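Minutes, Grenska Building Users' Group
Sep 7, 2024

Present: Subira Mrema (chair), Coralie Costigan, Duygu Karaca, Şengül Saraç (minutes)
Apologies: Yulan Qiu

## 1. Last minutes

Agreed with one change. The bike rack quote came from Cornlow, not Rashidi.

## 2. Evening opening

Coralie reported 53 replies to the survey. Most people want the building open later on weeknights. Subira is against it until the side door lock is replaced. Duygu will get a price for the lock. No vote taken. 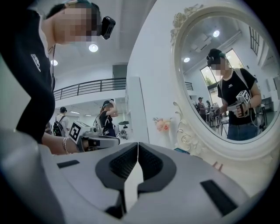 ## 3. Heating

Rashidi can service the boiler in November for $137. Agreed. The radiator by the stairs still knocks and should be added to the job. Coralie asked whether the thermostat could be moved out of the hall. Left for next time.

## 4. Walls and paint

Duygu has three paint samples from Prosura. The group preferred plain white again for the shared areas. Budget set at $200, including rollers and tape. Şengül asked that the notice boards come down first and go back at the same height. The curved wall stays white.

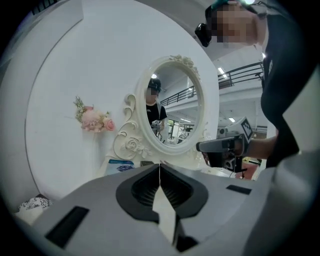
## 5. Other business

- Spare keys: 2 are missing. Subira to email all key holders.
- Yulan sent a note asking for a second recycling bin. Agreed.
- Kitchen shelf to be cleared before the next meeting. Anything without a name on it goes.

Next meeting in November, date to be sent by email.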